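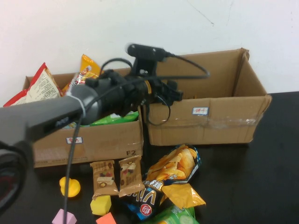
Repacking snack bags into a larger carton

1. Set both cartons side by side against the wall, flaps open. Leave no gap to speak of.

2. Tape the bottom seam of the empty carton with two strips. Press the ends down.

3. Move the bags one at a time, starting with any that lean over the rim. Hold them by the sealed top edge.

4. Stand heavy bags upright along the sides. Lay light ones flat on top.

5. Fold in the short flaps, then the long ones. If a flap bulges, remove a bag.

6. Copy the old carton's marking to the new one.

Updated 2022-10-09, S. Yousafzai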